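The Thermostat Wars, Year 2

I moved to Idmont in January, which is a poor month to learn that your apartment has one temperature and the landlord picked it. By June the problem had flipped over. The bedroom now holds heat like a casserole dish, and I have become a person with opinions about sleep.
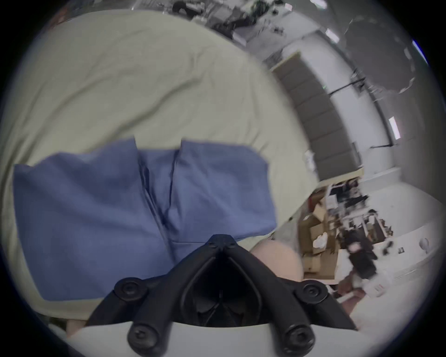 Last updated: 21 June 2023

My friend Lleucu Hopkin swears by a cold shower before bed. I tried it. I was wide awake and angry until two, so I suppose I was at least alert for the experiment.

Next came the fan. Gwynne Hardware wanted $75 for the quiet one, and I bought the other one. It clicks. I have started to hear words in it, mostly "Polalov," which is the street I used to live on, where we had central air and I complained about the draft.

What has helped a little is dull stuff. Blinds down by noon, oven off entirely, a top sheet and nothing else. I also quit checking the clock, mainly by putting it in the kitchen, and my electric bill still came to $440 for the quarter.
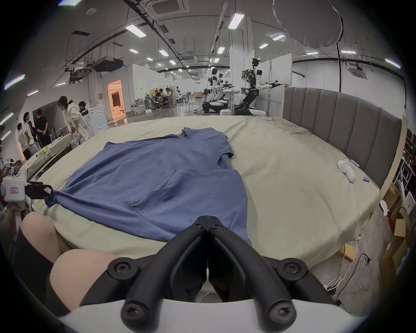 Is it worth sleeping with the window open all night?

Depends on what's outside it. Once the air out there is cooler than the air in the room, open up and shut it again in the morning. Mine faces the loading dock of the Rosine bakery, so I get the breeze and also the trucks.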